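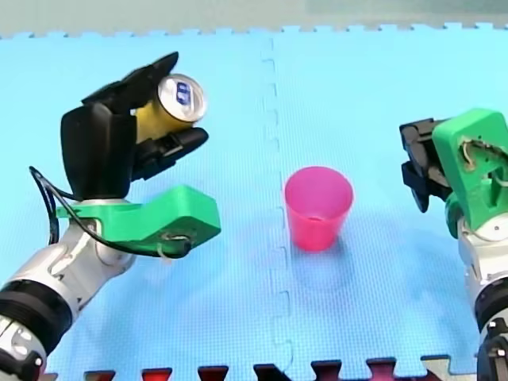

24 December 2019

**Clidcombe pattern library: progress report to the Steiner Fund**
Prepared by Noman Naqvi

The short version: the search rebuild is live, the chart converter is half done, and I no longer believe the size calculator is worth the money we set aside for it. Details follow in that order.

## Search and filters

The new search went up in the knitting section first and the crochet section two weeks later. Knitters can now filter by yarn weight, needle size, gauge and construction (top down, bottom up, side to side). The old search looked only at titles, so a cardigan called "Drizzle" could be found only by someone who already knew its name.

We moved 460 patterns over. Of these, 29 had no gauge listed anywhere, either on the page or in the download. I wrote to the designers. Most have answered, a few have sent a gauge that can't be right for the yarn they name, and the rest are marked "gauge not given" and drop to the end of any gauge search. One designer objected to that. I've left it as it is.

The grant proposal said better filters would bring more visitors. I would be careful with that claim. Visits did go up after launch, but we launched as the weather turned cold, and visits go up every year when people start thinking about hats. I'd want to see the figures for April before putting anything in a press note. What I can say is that the number of "how do I find" emails has dropped, and those were eating up a good part of my mornings.

## Chart converter

This is the tool that reads a designer's written rows and draws a chart from them. We licensed the Drarora engine for it after the trial in the summer.

It does plain lace well. It does simple cables well enough. It falls over on anything where the stitch count changes from row to row, and the sales material was quiet on that subject. Shawls are mostly made of such rows. Drarora's support desk says a fix is coming in the next release, which is what they said before the last release.

For now I've turned the converter on for 80 patterns where I have checked every chart by eye against the written rows. I found errors in a handful, mostly a yarn over drawn in the wrong place after a decrease. A beginner would have blamed herself and ripped back. So I don't want to switch it on for everything, whatever the schedule says, and I would rather miss the milestone than send out bad charts under the fund's name.

Colorwork charts haven't been started. The symbol key has been redrawn in larger type, at the request of several readers, and that part is finished.

## Size calculator

The plan was a calculator that takes a knitter's own gauge and chest measurement and rewrites the whole pattern to fit. Dunitz built a first version and I tried it on three sweaters.

The body numbers came out fine. The sleeve caps did not. On the second sweater the cap was so shallow that it could not have been eased into the armhole by any method I know. Dunitz say the formulas can be tuned, and maybe they can, but each yoke style would need its own set, and each set would need somebody to knit it and find out. That is a much bigger job than the one we priced.

My suggestion is to cut it back to a plain gauge converter – you type in your stitches and rows, and it tells you what measurement you'll end up with at each size. Dunitz have quoted $300 for that, against what remains of the original line. Please let me know whether the fund needs a formal change request or whether an email will do.

## Still open

- Print view: the second page still loses its row numbers in some browsers.
- Designer accounts: password resets work again.
- Yarn substitution list: on hold. Too many of the entries we were offered came from people who sell the yarn.
- Reader survey: drafted, not sent. I'm not sure what we'd do with the answers.

The spending sheet is attached separately. The hosting line is over because the provider billed us for the old server and the new one in the same month – I've asked for that back and will report the credit when it shows up.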